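Reading Restaurant Reviews: Notes for Session 5

Bring the Prindness review from the reading pack. We will be rude about it.

Most of you chose this module believing that a review tells you whether a place is any good. Some do. A great many tell you that the writer had a nice evening, with parking. Start by underlining every sentence that could be moved to a review of a different restaurant without changing a word. In the Prindness piece I ran out of ink by the second paragraph.

Words to distrust: "seasonal", "honest", "elevated", "a real find". Seasonal in February ought to mean a lot of cabbage. If the menu has asparagus on it, the reviewer should have asked where it came from.

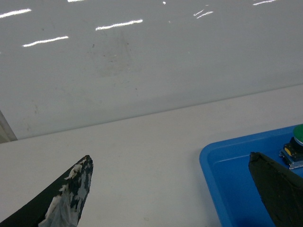
Fig. 1. Pale tabletop against a glossy wall panel.

The single visit

Ostenix was reviewed after one lunch, two starters and a shared main. From this we are told the kitchen is "consistent". Consistent with what? One plate of lamb can be judged as one plate of lamb. Claims about service over time need more visits, or other people's visits, properly credited.

Ask too who paid. The Amini review thanks the owners "for having us" in its last line, well after the praise. I don't say a free dinner makes a writer lie. I do say it belongs at the top.

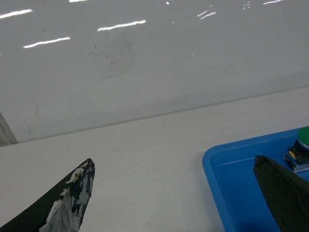 Fig. 2. Panel with ceiling lights reflected.

Star averages

Janelov has 300 ratings online and an average near the top of the scale. Before you are impressed, read the written ones. 77 of them have any text at all, and plenty of those concern the birthday cake. An average hides what people were scoring: food, price, the waiter, the wait.

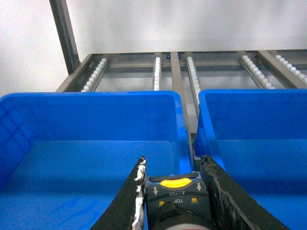
But surely a crowd is still harder to fool than one critic with a free dinner? That was put to me after last year's session, and I only half agree. A crowd can be wrong in the same direction, especially when everyone has read the same scores before sitting down.

For next time

Rewrite the Ostenix review using only what the writer ate, paid and saw. Keep the prices in. Expect it to shrink badly. Hand in both versions, with your cuts marked in the margin.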